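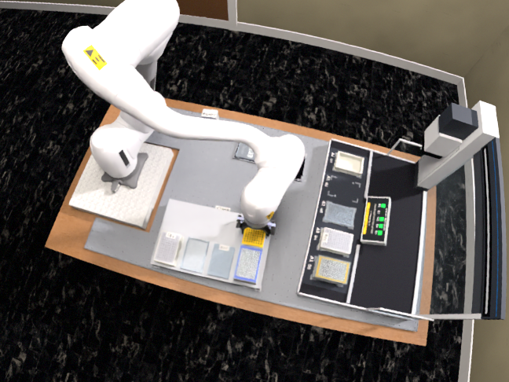
発表メモ:分析室の記録用紙を見直した話
2019年9月17日 社内勉強会

(スライド1)
あいさつは短く。持ち時間は40分、うち質疑に5分残す。
今日の話は記録用紙の書式について。対象はCarnskaの水質分析室で使っている紙の用紙。電子化の話は最後に少し触れるだけにする。

(スライド2:見直し前の状態)
用紙は長いあいだ部署ごとに作られていた。同じ測定値を書く欄でも、名前が「結果」「測定値」「読み」と分かれている。単位を欄の外に印刷したものと、手で書かせるものが混ざっている。
7月に保管棚の用紙を全部出して、書き直しや訂正印のあるものを抜き出した。603枚あった。
ここで一度止まって、訂正印の多い用紙を回覧する。読み終わるまで待つ。

(スライド3:訂正の中身)
数字の書き間違いより、書く場所の間違いが多い。
とくに採水時刻と受付時刻。欄が左右に並んでいて、見出しの字が小さい。訂正の多くはこの二つの入れ替わりだった。
次に多いのが希釈倍率。空欄のまま提出されたものは、希釈しなかったのか書き忘れたのか後から判断できない。
Flunsideの担当者に聞いたところ、向こうでは希釈なしのとき斜線を引く決まりだという。こちらにはその決まりがなかった。

(スライド4:変えたところ)
・採水時刻を用紙の上段、受付時刻を下段に分けた
・希釈の欄に「なし」の印刷を入れ、丸で囲む形にした
・単位はすべて印刷
・備考欄を広げた
備考欄については反対もあった。広いと余計なことを書く、という意見。試した範囲では、書かれた内容はほとんどが採水場所の様子で、あとで読むと役に立った。濁り、前日の雨、桟橋の工事など。
新旧の用紙を並べて見せる。字の大きさは後ろの席から読めないので、口で補う。

(スライド5:変えなかったところ)
用紙の大きさと綴じ穴の位置はそのまま。保管用のファイルを買い替える予算がない。
署名欄も二つのまま残した。一つにまとめる案はAbubakar計画の監査で使う都合があり、見送り。

(スライド6:試行)
新しい用紙を70枚刷り、Gallachの採水分に使った。
時刻の入れ替わりは見つからなかった。希釈の欄は全部に丸があった。
ただし枚数が少ないことと、書いた人が見直しの件を知っていたことは必ず言う。ここを飛ばすと質疑で必ず聞かれる。

(スライド7:困ったこと)
古い用紙の在庫が引き出しに残っていて、新旧が混ざった。版の番号を右上に入れたが、小さくて気づかれない。次の版では左上の綴じ穴の横に移す。
コピーのコピーを使っている部屋もあった。罫線がかすれて欄の境が見えない。原本の置き場所を一か所に決め、棚に札を付けた。

(スライド8:電子化について)
質問が出ると思うので先に話す。入力画面を作る場合も、欄の並びと名前は今回の用紙に合わせるつもり。先に紙で欄を決めておけば、画面の打ち合わせが短くて済む。時期は未定。

(質疑用の控え)
・訂正印の扱いは現行の手順書どおり。二重線と日付、署名。修正液は使わない。
・鉛筆書きは不可。採水現場での下書きも同じ。
・用紙の原本は共有フォルダの「様式」の中。
・旧版の回収は分析室で受け付ける。裏紙には使わず、まとめて処分する。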